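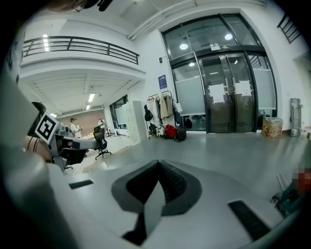 Hall, gripper side. Second gripper and its marker at left, glass doors behind.

25/02/2018
Two-gripper alignment, hall takes

Present: me, Fanni, Vinh. Oanh on the laptop in the afternoon.

Purpose was to find out whether the two handheld grippers can be put into one coordinate frame from the markers alone, with no fixed camera in the room. Each gripper tracks its own motion. The marker on the other one, when it is in view, gives us the relative pose. One good sighting should be enough to tie the two paths together, and every sighting after that is a check on drift.

Setup same as the Mestley runs except for the new marker bracket. Marker size in the config file was still the old one. Fanni found it before we started. If anyone reprocesses the Mestley set, check that line first.

Procedure for each take:
Start recording on both grippers. Hold them facing each other at chest height and count to three. Do the motion. Face each other again, count to three, stop.

We compute the alignment from the opening hold only and predict where the other marker should be at the closing hold. The gap between predicted and measured is the number we keep. Limit set at 11 mm, same as Oda used for the single-gripper work, so the two can be compared.

101 takes in total. 82 passed on the first run through the script. Of the 19 that failed, eight passed once we threw out frames where the marker was seen at a steep angle. The pose flips in those frames and a few bad ones will pull the whole average over. So 90 good, 11 not.

Went through the 11 by hand with Vinh:
- six lost tracking during a fast turn in the walking takes
- three had the closing hold cut short (mine, stopped recording too early)
- two unexplained. Residual grows steadily through the take. Possibly a clock offset between the two recorders, see below.
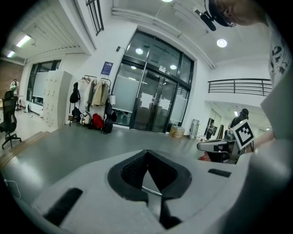
Table position. Other gripper's marker on the right, coat rack and doors behind.

Table takes came out better than the walking takes, which we expected. The table top is plain and gives the tracker little to hold on to, so it must be using the far side of the hall: door frames, railing, things by the wall. Vinh wants to test this by masking out the upper half of the image and rerunning. No new recording needed for that.

Open question is people moving in the background. Tracker seems to reject them, but I only looked at a few takes and would not put it in the report yet.

Clock offset: Oanh shifted one stream against the other and looked for the lowest residual. Best value for most takes is under one frame. For the two odd ones it is bigger and changes between start and end, so a single shift will not fix it. She will write the fit with offset plus rate as free parameters. Quang had something similar in the Malby scripts, ask him for it before writing it again.

Files are on Giáp under hall_two_grip. Raw and processed are separate. Please do not rename the takes, the index goes by file name.

To do
- angle cutoff into the script as a default, with the value written to the log (me)
- upper half mask test (Vinh)
- rate fit on the two odd takes (Oanh)
- longer closing hold, count to five (all)
- repeat 100 takes in March with the grippers swapped between hands, to see if the error follows the device
- send Oda the residual table

Handle screw on the second gripper works loose after long use. Fanni tightened it twice. Needs thread lock.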